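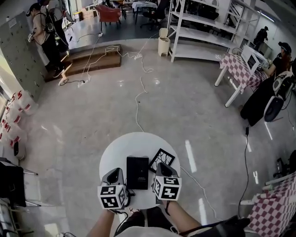 The long road back to Oda Park

Ask anyone who stood on the terrace at Oda Park in the old days and they will tell you about the smell first – liniment, onions and wet coats – and only then get round to the football. Pleltlow Town were never a grand club, but they were a well-loved one, and when they lost the use of their ground the whole town seemed to go a bit quiet on match days.

For two seasons they played their home games at Covov, a bus ride and a long walk away, on a pitch that sloped so badly towards the canal that visiting goalkeepers used to ask if it was a joke. Crowds dwindled, as you might expect. One wet night against Trellus Rovers the gate was 288, and a fair few of those had come for the other side.

Itsuki Sugiyama took the manager's job that June, with 12 players on the books and one proper set of goalposts. He is a gentle, patient sort of man, fond of a long chat, and he spent most of that first summer on the telephone, ringing lads who had drifted off to other clubs and asking them, very nicely, whether they might like to come home.

"I told them I had no money and a lovely pitch on the way," he says, laughing into his tea. "Some of them believed me about the pitch!"

The pitch did come, bless it, and so did the players. Town have gone 15 league matches unbeaten since moving back, mostly by playing the ball along the ground and trusting their young full-backs to run all afternoon. Trellus are next to visit, and Sugiyama expects them to sit deep and make a nuisance of themselves at corners. He has had his defenders out practising for it all week.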